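The Last Dinner Plates in Getdale

The kiln at Gavari runs on Thursdays. It takes most of the night to reach temperature and most of the following day to cool, and until it has cooled the door stays shut. Bouchra Ezzat has owned the pottery for 13 years and has opened it early once. She lost a full load of soup bowls.

Gavari makes everyday tableware: dinner plates, side plates, bowls, a mug with a wide handle. There are no vases and no gift sets. The workshop sits behind the old feed store in Getdale, and it is the only one left in a town that used to have several. The biggest of them, Tastmont, supplied hotels and school cafeterias across the state before it closed. Its sign is still up on the mill road.

Ezzat worked in the glaze room at Tastmont for two years. She left with a notebook of recipes, most of which she no longer uses. Hotel ware was made thick so that it could be dropped, she says, and people at home don't want to lift that much plate out of a cupboard.

"A plate gets picked up more than almost anything else in the house," she says. "You set it out, you carry it, you wash it, you stack it. If it's too heavy you stop using it, and you may not even notice why."

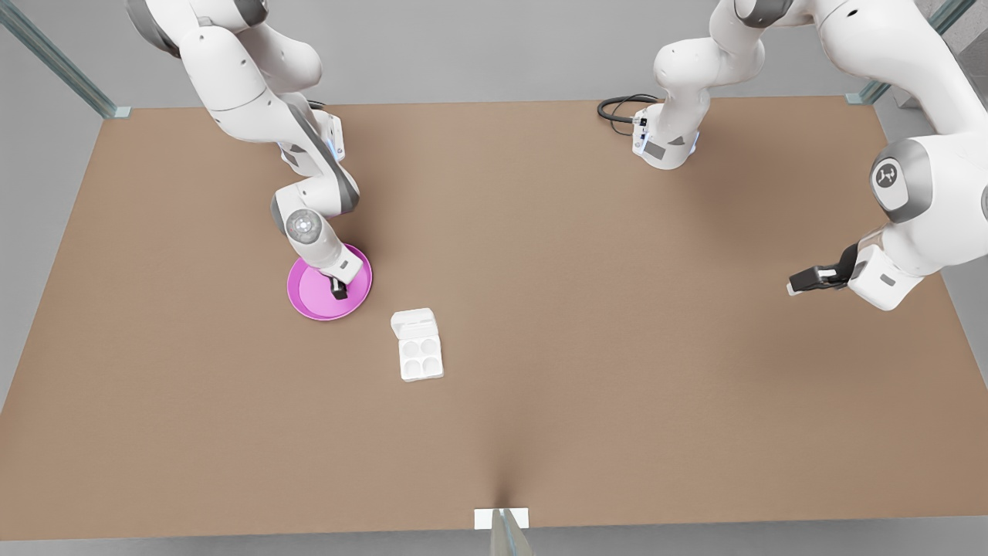 Her plates have gotten lighter over the years, but the rim has stayed. Fashion has moved toward the coupe, a plate that curves up gently with no separate edge. Ezzat sells a few of those. She prefers a rim because it keeps sauce in and gives the thumb somewhere to go.

Color is a harder argument. Restaurants order white or off-white, and for a long time her household customers did the same. Then she put out a line called Mai, in strong single colors, and it now accounts for more than half of what she sells. The yellow was easy. The red took nearly 600 test tiles, which hang on wires along the back wall with the batch numbers scratched into them.

Kumaresan Raju buys for his restaurant, a 20-seat room on the main street, and he was one of the people who had told her to stay with white. He has since bought Mai plates for the desserts and the pickles. The main courses still go out on white.

"Rice looks good on anything," Raju says. "Lentils don't. I tried the green plates for one weekend and put them away."

He replaces plates all year long. Most of the damage is done in the sink – chips along the edge, from stacking in a hurry – and a chipped plate has to come off the floor. Gavari will match an old order if the glaze is still being mixed, and Ezzat keeps a card for each customer with the size, the color and the date.

Prices will go up in March. Clay costs more than it did, and so does the gas for the kiln. Ezzat has written to her regular buyers and expects to lose a few of them to imported ware. She has also taken on a second thrower, who works mornings and is still learning the large plate. It tends to warp as it dries, and the ones that rock on the table are sold from a shelf by the door at half price. That shelf is usually bare by Saturday noon.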